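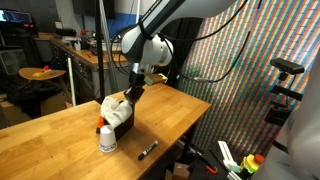 Flendport Allotment Society
Minutes of the June meeting, 7.30 pm

Minutes of the last meeting were agreed.

Water: the bill came to 3,909 litres over the allowance. Hoses are to be used before 9 am or after 6 pm only. 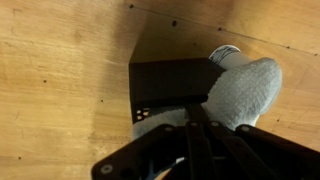

Shed floor: the Nutau quote was accepted. The work covers the back half and the door sill. Pale boards with a streaky grain, as shown, were preferred to painted ones. Members asked for the small dark dots along the join to be filled.

Plots: there are 20 names on the waiting list. Rent stays at £65. Two plots on the Mthembu Lane side are overgrown and letters will go out.

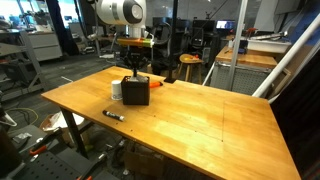 Workbench with black box and markers.

Seed order: Jina onion sets again. Lists in by the end of the month.

Meeting closed 8.50 pm.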